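# The Slow Work of Drafting a Communiqué

When heads of government meet for two days and publish a four-page statement at the end, most of the text has been settled long before anyone boards a plane. The sentences that reach the public have passed through deputies, legal advisers and translators, and the few that have not are usually the ones still in square brackets on the last night.

Padmavathi Naidu spent 14 years drafting such texts, first for a trade ministry and later as an independent adviser to small delegations. Her working method has changed little in that time. She keeps a single master copy, numbers every paragraph, and records which delegation asked for each change. "The record matters more than the wording," she says. "If you can't say who wanted a comma, you can't trade it away."

## Brackets

A bracket marks language that at least one party has not accepted. Early drafts may consist almost entirely of bracketed text, with rival versions set side by side. Drafters distinguish between brackets that reflect a real objection and brackets placed for later bargaining. The second kind is common in paragraphs on finance, where a delegation with little interest in the subject will hold up a clause in order to gain ground on a different one.

At a February session on port access that Naidu attended, the opening draft had nine bracketed paragraphs. By the second evening, eight had been cleared. The remaining one concerned whether states would "ensure" or "promote" equal treatment of foreign carriers. "Ensure" implies a duty that can be measured. "Promote" does not. The final text used "seek to ensure," a phrase that satisfied lawyers on both sides and committed their governments to very little.

Verbs carry most of the weight in these documents. A statement may "note," "welcome," "endorse" or "adopt" a report, and each step up the scale has been argued over at some earlier meeting. Delegations keep lists of past usage and cite them. A government that agreed to "welcome" a proposal last year will have trouble explaining why it can only "note" the same proposal now – unless it wants the change to be noticed.

## Smaller delegations

Large countries send separate teams for trade, security and climate. Small ones may send two people for everything. Sessions run in parallel, so a small delegation has to decide in advance which rooms it can afford to miss.

One answer is pooling. Under a pooling arrangement, several governments agree on a common position and let one of them speak for the group. The cost is a loss of precision, as the shared position is narrower than any single member would like. The benefit is presence. A clause backed by a group is harder to drop at midnight than a clause backed by one tired official.

Software has made some of this easier. Tadix, a document tool now used by several secretariats, shows each change with its source and time. Markier does similar work for translated texts and flags terms that have drifted between language versions. Neither settles a dispute, but both have shortened the arguments over what was agreed an hour earlier. Naidu uses them and still keeps her own copy on paper.

## After the meeting

Publication does not end the process. Officials return home and issue national summaries, and these often differ in what they stress. Comparing the summaries with the joint text is a useful exercise for anyone trying to judge how firm an agreement is. A paragraph that appears in every summary is likely to be acted on. One that appears in a single summary was probably the price of that government's signature.

Follow-up reporting is weaker. Few statements name a date by which progress will be reviewed, and fewer name the body that will do it. Naidu would like every communiqué to carry a schedule as an annex, with one line per commitment. She has proposed it at two meetings. Both times it went into brackets, and both times it was removed before the closing session.

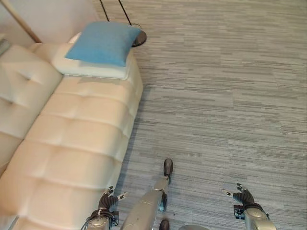
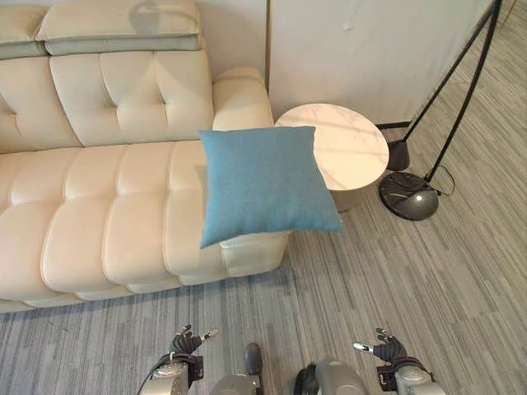
*The cream-colored sofa, in two views.*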